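Zip on soft fabric bag is stiff, and how to wash it?
Posted in Bags and Luggage, 26 May 2019

I have a dark blue bag of soft cloth with one long zip over the top. I bought it in October for the train to Verkby and I use it nearly every week. Now the zip is going very hard near one end, and the cloth has taken a smell from the gym. There is no washing label inside, or I have lost it. I am afraid that the machine will spoil the shape — it is a boxy bag and I like it so.
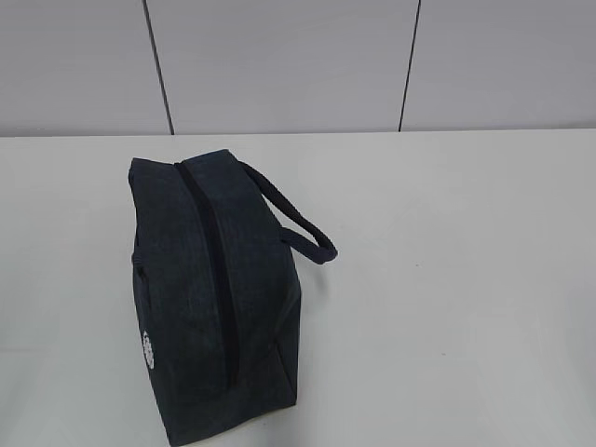

Can a bag like this go in the washing machine?
It is safer to wash it by hand in cool water with a little mild soap, when you do not know what the cloth is made of.

I ask also about the zip, please. Is oil a good idea?

Lornska
Do not use oil, it will make a mark on the cloth. Rub a candle along the teeth on both sides, then open and close it 11 times or so until it runs. For the smell, turn the bag inside out as far as it goes, wash it in the bath and press the water out with a towel. Do not twist it. I fill mine with old towels while it dries, so the ends stay flat. It needs 3 days in my flat, maybe less in yours.

Mokgethi
just put it in at 30, mine was fine

Senano
I would not do this with a bag that has a stiff bottom, there can be cardboard in it. Feel with your fingers first. My own bag had a board sewn inside and after one wash it was like porridge. Pencil also works for the zip if you have no candle, but only on dark cloth.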